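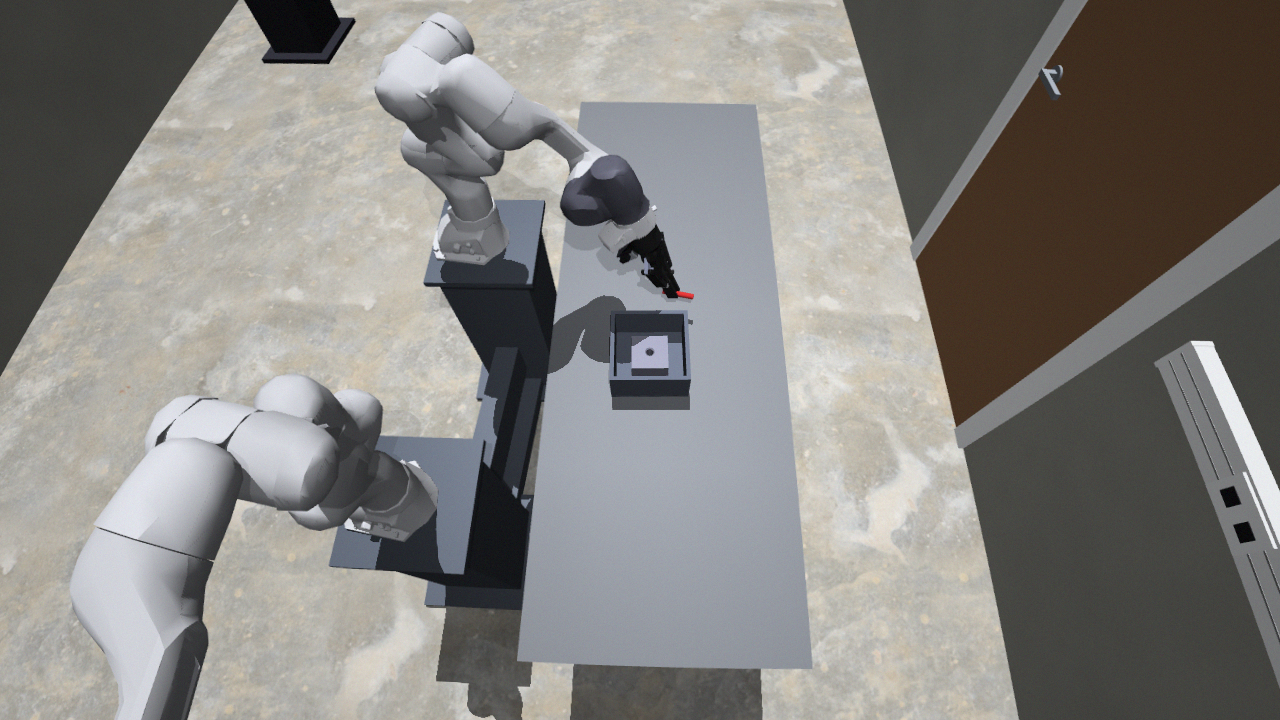

*Two robot arms beside a long grey table (computer render).*

## Session 5: What "return to player" really tells you

Right, welcome back. Last time I talked far too long about reels and symbols, so the bit on payback got squeezed into the final minutes and I could see a few lost faces. I've written it up properly for this handout (Aug 12, 2022 version – bin the one from April, it had a mistake in the second table and I've dropped that table altogether).

We'll use our made-to-measure practice game, Ziltwood, the one you've all got on the course page. It's a plain slot with no bonus round, so the sums stay friendly.

### Start with the stake, not the deposit

Most people get this wrong the first time, and I did too when I started out. Return to player, RTP from here on, is a share of everything *staked*. It has nothing to do with what you put in your account.

Say you deposit £30 and play Ziltwood at £1 a spin. Some spins win a bit, you stake the winnings again, and by the time you stop you've made 400 spins. Your total staked is £400, even though only £30 ever left your bank! If Ziltwood pays back 95% in the long run, the expected loss on those spins is

400 × £1 × 0.05 = £20

So that's two thirds of your deposit, from a house edge that sounds tiny. Please work through this one on paper before you go on. (One small cheat on my part: I'm assuming you don't run out of money before spin 400, and with £30 you quite easily could. We'll come back to that when we do ruin problems.)

### Same RTP, very different evening

Now open the other practice game, Pustel. It has the same 95% payback, but nearly all of it sits in one rare symbol that pays 900 times the stake. Ziltwood's top prize is 30 times the stake and turns up far more often.

Play both for a while and they feel nothing like each other. Ziltwood drifts down slowly with little bumps along the way. Pustel mostly just eats your credits, and then once in a blue moon somebody in the room shouts. This spread is what we call *variance*, or volatility if you're reading the game's own help page.

A few things I get asked every year:

- **Is Pustel "due" after a long dry run?** No. Each spin is drawn fresh and the game keeps no memory of the last one.
- **Does a bigger stake improve the RTP?** Not in either of our games. Some real ones do offer a different rate at different stakes, so read the rules page.
- **Can two copies of one game have different RTPs?** Yes, quite a few are supplied in several versions. The help screen should tell you which one you've got.

### The Han worksheet

The Han sheet is the spreadsheet with the green tab. Put your stake in the first column, the payout in the second, and leave the third alone – it works out the running RTP for you. Do 400 spins of each game. Yes, it's a lot of clicking, but there's an autoplay button in the corner if your wrist gives up.

Your running figure for Pustel will probably look daft. Keep it as it is and don't tidy it up, I want to see the raw numbers.

### For next time

1. Finish the Han sheet for both games.
2. Redo the £30 example with a stake of 50p and the same number of spins. What's the expected loss now?
3. Read the Arkden notes on blackjack as far as the splitting rules. Skip the side bets, we'll do those together.

Bring a calculator, the phone one is fine.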